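Notebook, hand bench, March, started 14:10

Continued the fingertip pad work from the last entry. Struan Laing wanted the pads cleaned before we order new ones from Stergiou, so I did all of them on the Dorkcombe hand with a damp cloth and left them 10 minutes. No solvent this time. Last month the solvent made one spare pad sticky and I had to throw it out.

Then I went through the joint springs. I write down the order so the next person does the same: thumb first, then the fingers one after another, opening and closing each by hand 19 times with power off. I listen for the click. The second finger had a small click near the end of the travel – I put one drop of the Flostis oil on the pin and it went away. I will check again tomorrow, it may come back.

Fingers hanging down, black tips and the springs in the joints:

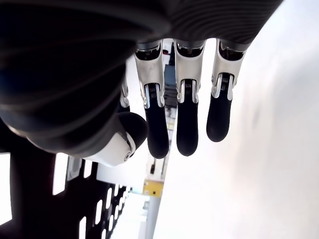
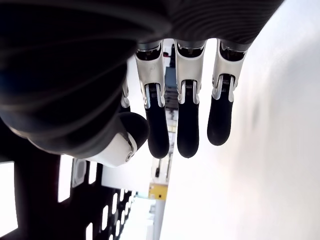
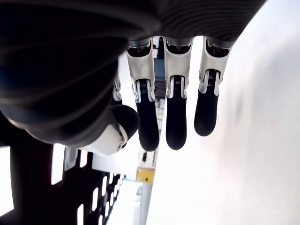 Which oil is safe to use near the pads?
Only the thin Flostis one, one drop on the pin, and wipe the rest before it can run down to the rubber. The Kullport grease is for the wrist bearing and should stay in its drawer.

Other things from today. The small screwdriver is missing again, I used the one from the other bench and put it back. Pad order is written but not sent: 47 pieces, same size as before. Struan thinks this is too many. I think the price is better and they keep well in the closed box.

Cycle counter was at 270 when I stopped. The click was not there at that time.

To do: look at the thumb pin with the magnifier, ask Stergiou for delivery time, new label for the oil bottle (the old one can not be read anymore).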